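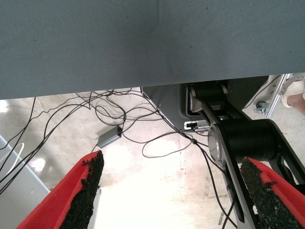 Figura 1. Cables en el suelo, junto a la base de la celda.

Seguridad en celdas de manipulación. Apuntes de la sesión 6
Prof. Tsung-han Au

En esta sesión estudiamos la parada por pérdida de comunicación, que en el laboratorio llamamos "la falla de marzo". Ocurrió durante el montaje de engranajes con dos brazos. El brazo derecho dejó de responder a las órdenes, pero conservó la última consigna de fuerza en la pinza. El programa de supervisión, Ninska, no mostró ninguna alarma.

1. El cierre de la pinza
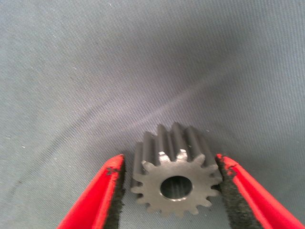 Una pinza que pierde la comunicación puede hacer tres cosas: abrir, mantener la posición o mantener la fuerza. La tercera es la más peligrosa para los dedos del operador, y es la que nosotros teníamos configurada sin saberlo. Cuando la pieza es un engranaje recto sujeto por los dientes exteriores, las almohadillas negras aprietan desde dos lados opuestos y el agujero central queda libre. Un estudiante quiso sacar la pieza con la mano. Por suerte, Rigoberto Cuadros estaba cerca y pulsó la parada de emergencia. Nuestro límite de fuerza era de 40 N, un valor que no debe considerarse inofensivo.

Regla: no se retira una pieza de una pinza cerrada mientras el brazo tenga energía.

2. La zona compartida 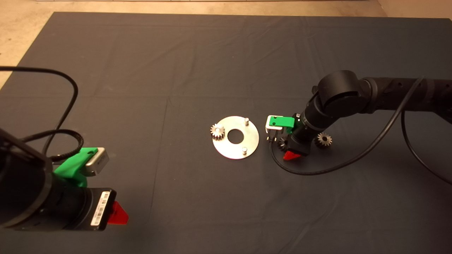
El segundo problema es el espacio común de trabajo. Si un brazo se queda inmóvil y el otro continúa su trayectoria, el planificador debe tratar al primero como un obstáculo. El nuestro, en la versión de marzo, no lo hacía: usaba la posición deseada y no la posición medida. En un montaje como este, con una placa circular en el centro y las dos pinzas entrando por lados opuestos, la distancia libre es pequeña y el error se convierte rápido en choque. Además hay cables que cruzan sobre la tela, y un cable enganchado puede arrancar un conector.

3. Qué encontramos en el registro

El controlador Bralura guarda 4,000 muestras por canal. Al leerlas vimos que la comunicación se perdió unos 400 ms antes de la primera orden no cumplida. Ese intervalo es largo - un brazo en movimiento recorre bastante camino en él - y el temporizador de vigilancia tenía que haber actuado mucho antes. Estaba desactivado desde una prueba anterior. 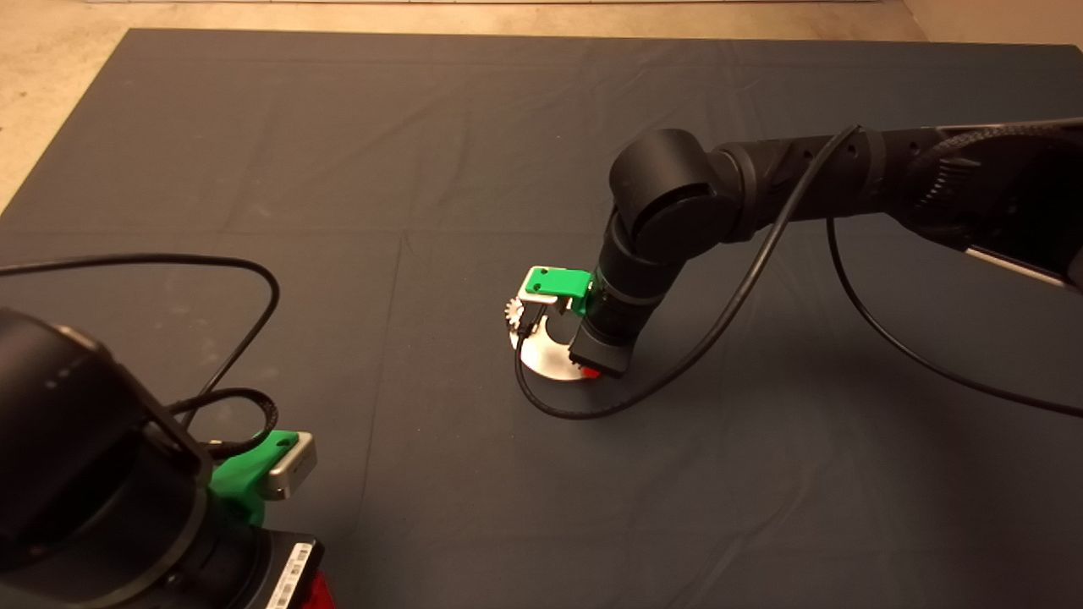
La causa física fue un conector flojo. La causa verdadera, para mí, fue el temporizador desactivado, porque un conector flojo siempre va a aparecer algún día. Desde entonces, antes de cada práctica se comprueba lo siguiente:

Temporizador de vigilancia activo en los dos brazos.
Pinza configurada para mantener la posición, con fuerza reducida.
Conectores revisados a mano, con la alimentación cortada.
Parada de emergencia probada por la persona que va a operar.

Para la próxima sesión: leer el capítulo de Dobson sobre estados seguros y proponer, en una página, qué debe hacer el brazo izquierdo cuando el derecho deja de responder. Entrega hasta el 12 de julio de 2026.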